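Speaker notes: The Bottom of the Basket
Jacquet store managers' afternoon, 2:00 slot

Open cold. Ask who has tidied a stockroom this year. Wait for the hands. Ask who could find a spare till roll in it today. Enjoy the silence.

Introduce myself, briefly. Mention Teguh Yusof, who let me loose in the Moslow branch in May and has only partly forgiven me. We spent 4 hours on one wall of shelving and 2,000 labels went on it. Pause. The labels were very nice.
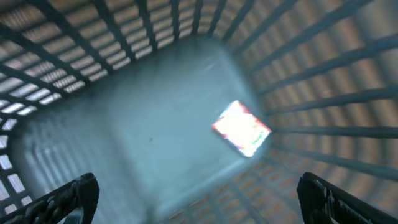
Baskets fill from the bottom, and the bottom is where small flat things go to retire. Somebody drops in a sachet, somebody else drops in a stapler, and by lunchtime the sachet is history. Look at the little bright rectangle lying on the floor of this one — a card, a label, a packet, take your pick. With nothing on top of it you can spot it from the back row. Now picture it under a winter's worth of cable ties. Let them picture it.

Move on to the rule: one kind of thing per basket, and tip it out before you refill it. Someone will ask about the Flelow stacking trays. Say they are fine. Do not get drawn in on the price.

Skip the Cestix story if we are running late. Questions, then coffee — the good biscuits are at the far end.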